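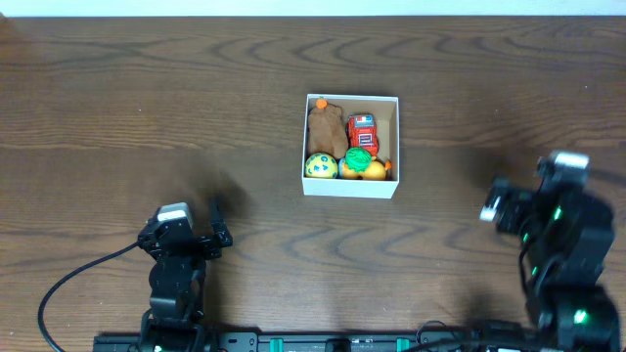 Toy box test, both arms on the rail, view from the head camera.

Plodwood forum > Arms and grippers > Left and right gripper comparison on soft toys

npace_bench
I've had the two-arm setup running for a while and finally sat down to compare finger pads properly. Left arm has the stock Zikari pads, right arm has the Maes ones (softer, a bit grippier, cost more than I wanted to pay). Same servos, same controller, same gains.

The job is a white cardboard box with five toys in it. Each arm has to lift one out and put it on the table. I did 200 picks per arm over two evenings and swapped the box round between sets so neither arm always got the easy corner.

Dropped or missed:
Stock pads, 13
Maes pads, 5

Nearly all the misses on the stock pads were the yellow patterned ball. The brown plush was fine with either. The red vehicle was fine too as long as the fingers came in across the body and not along it.

Can post the log if anyone wants it. Nazareno

skenham_tom
Good numbers, thanks. I'd be wary of calling it a pad test though. You have two different arms there. Even with the same servos, one will have more slop in it than the other. Did you swap the pads over and run it again?

npace_bench
No, not yet. Fair point. The left wrist has had more hours on it.

gearbox_lil
I don't think the swap will change much. I run stock Zikari pads on both sides and get the same trouble with anything round and smooth. They're hard, so you only get a thin line of contact on a ball. Rough or fuzzy things hide the problem.

How does it cope with the green spiky thing? It's lying right over the yellow-orange toy and partly over the red one. I'd expect whichever arm goes in to bring two up at once.

npace_bench
It does sometimes. I counted a double as a success if the right toy came out, which you may not like.

gearbox_lil
I don't like it! A double should be a fail. If the other toy falls off halfway across the table you've made a mess, and the next pick starts from a layout you didn't plan.

skenham_tom
Depends what he wants out of it. For finger pads, a double still tells you the grip held. For the whole system I agree with you.

ottoline_r
Can I ask about the camera? Looking straight down like that, the grippers must hide a good part of the box once they're over it. I had the same view on mine and ended up with a second camera low on the side. Picks got a lot better and I hadn't touched the fingers at all. I'd sort that out before spending money on pads.

npace_bench
The last few centimetres are blind, yes. I plan the grasp with both arms out of the way and then just commit to it. A side camera is on the list, but I'm out of USB bandwidth on this controller. It already drops the odd frame – 1,377 of them over the whole run, going by the log.

ottoline_r
Were any of those during a pick? If they bunch up on one side that could be your difference between 13 and 5.

npace_bench
Hadn't looked. Will check the timestamps.

wobblyjoint
Slightly off topic, but watch the cable on your left arm. It swings out in a big loop across the table. Mine did that and it pulled on the wrist every time the arm reached over to the right. Clip it along the arm the way you have on the other one. If it's dragging, that's another reason not to trust the left-hand figure.

skenham_tom
Seconded. Cable first, then swap the pads.

npace_bench
OK, plan is:
1. Tidy the left cable
2. Swap pads left to right, another 200 each
3. Doubles count as fails this time
4. Match dropped frames against misses

Same toys, same box. Will put the results in this thread, probably September as I'm away before then.

gearbox_lil
Could you log which toy as well as which arm? I'm mainly after the ball figures.

npace_bench
Already do, there's a column for it. I'll upload the first log tonight.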